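Baking Talk > Cakes > Lemon-lime soda pound cake, who's still making it?

bundtbutter
Started by bundtbutter, 10 November 2025

I finally made one and I can't stop talking about it! My aunt's recipe card says three sticks of butter, three cups of sugar, five eggs, three cups of flour, lemon extract and "some soda pop" (thank you, very helpful). I used 3/4 cup, poured in last. The crust came out crackly on top and the middle is so tender you can squish it with a fork. Baked at 325 in my old Pelleo tube pan, which took almost 108 minutes, way longer than the card says. My oven runs cool, so maybe that's it?

Question for the group: does the brand of soda matter? I've been grabbing the green bottles with the yellow caps and calling it a day. 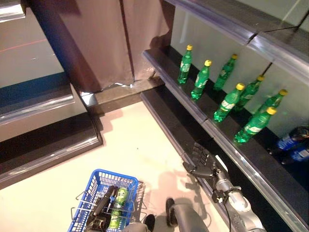

crumbline
Brand doesn't matter one bit. You're getting sugar, water and a little citric acid, and the flavor comes from your extract and zest. I've made it with club soda plus two extra spoons of sugar and my family couldn't tell. What matters is how long you cream the butter.

flourpower_ernport
Gotta disagree with crumbline, sorry! I tried club soda once for the church sale here in Ernport and the cake was fine but kind of flat tasting. The lemon-lime kind has that little candy note that plain zest doesn't give you. I also brush more soda on while the cake is warm, then glaze it once it cools. So good the next morning.

bundtbutter
Oh I love the brushing idea. Do you poke holes first?

flourpower_ernport
Yep, with a skewer, all over the bottom before I flip it out.

oldtubepan
108 minutes at 325 is a long time. Get an oven thermometer before you change anything else. Mine was off by 19 degrees and I had been blaming my flour for years.

Also room temperature soda, please. Cold soda makes the batter curdle and then people panic and overmix.

crumbline
Agree 100% on the thermometer. And on the soda temp, for that matter.

piecrustfan
Has anyone done it with cola? The Kaczorowski bakery in Flelside used to sell a cola loaf every October with toasted pecans on top and I still dream about it. Dark brown, a bit sticky, really more like a gingerbread. I'm going to try swapping the soda one for one and using brown sugar for half of the white. 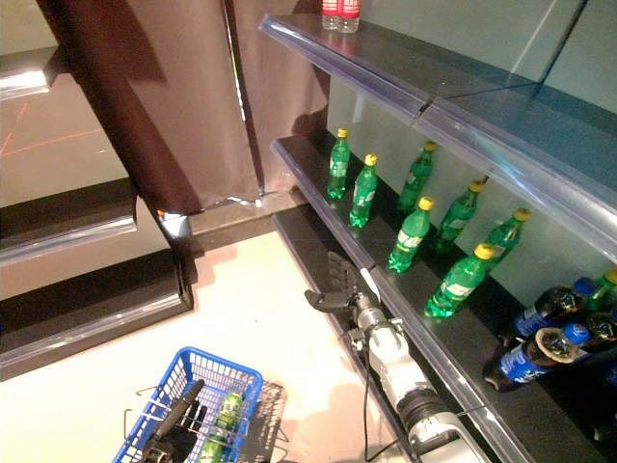 Top shelf, red labels and white caps

oldtubepan
I'd go with cocoa and buttermilk if you're using cola. Straight swap in a pound cake just gets you a beige cake.

piecrustfan
Beige cake is still cake!! But okay, I'll do 2 small loaves, one your way and one mine.

bundtbutter
Please report back. I've got a thermometer on order and a pound of butter softening.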